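**Werkstattbuch Pflanzgefäße, Eintrag vom 1. März 2024**

Die Winterbepflanzung der Kübel am Haupteingang Wonstead wurde abgeräumt. Von den 21 Gefäßen weisen vier Frostrisse am oberen Rand auf; sie werden bis zur Neubeschaffung nicht wieder bepflanzt. Die Nadelzweige und Hartriegelruten aus dem November sind kompostiert, die Steckmasse wurde gesondert entsorgt.

Als Substrat ist die Mischung Prumia vorgesehen, mit einem Zuschlag von 30 Prozent Blähton im unteren Drittel. Die Abzugslöcher sind vor dem Befüllen zu prüfen. 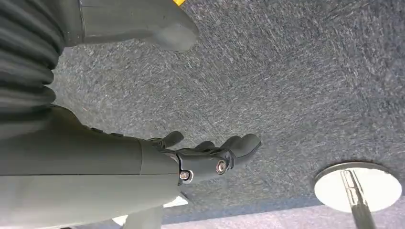

Baldur Bach wendet ein, der Blähtonanteil sei für die Nordseite zu hoch, die Hornveilchen hätten dort im Vorjahr bereits im April schlaff gestanden. Er schlägt vor, an dieser Seite auf die Hälfte zurückzugehen und dafür einmal wöchentlich die Feuchte in Fingertiefe zu kontrollieren. Dem wird für sechs Kübel entsprochen.

Der Pflanzenbedarf beläuft sich auf rund 400 Stück, überwiegend Hornveilchen und Primeln, dazu Efeu für die Ränder. Die Gärtnerei Kereama hat die Lieferung in zwei Teilen zugesagt. Bellis werden in diesem Jahr nicht bestellt.
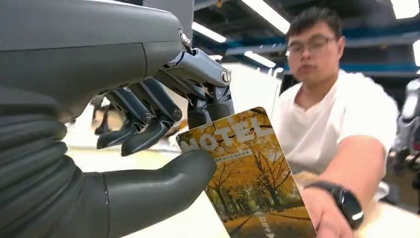
Der zweite Teil der Lieferung ist im Kalthaus Eden zwischenzulagern und bei Nachtfrost mit Vlies abzudecken. Umgetopft wird dort nicht. Der Pflanzabstand in den großen Kübeln beträgt weiterhin eine Handbreit.

Zur Düngung: Langzeitdünger wird erst nach dem Anwachsen eingearbeitet, 50 Gramm je großem Gefäß. Die alte Dosierliste von Brynhildur Hedegaard gilt nur noch für die Balkonkästen.

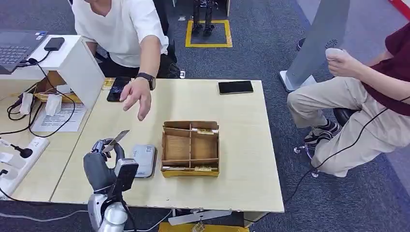

Für die Balkonkästen selbst liegt noch keine Farbzusammenstellung vor. Gelb und Weiß wären mit dem Bestand vereinbar, Violett nur an der Südfassade. Untersetzer fehlen in zwei Größen, Bestellung offen.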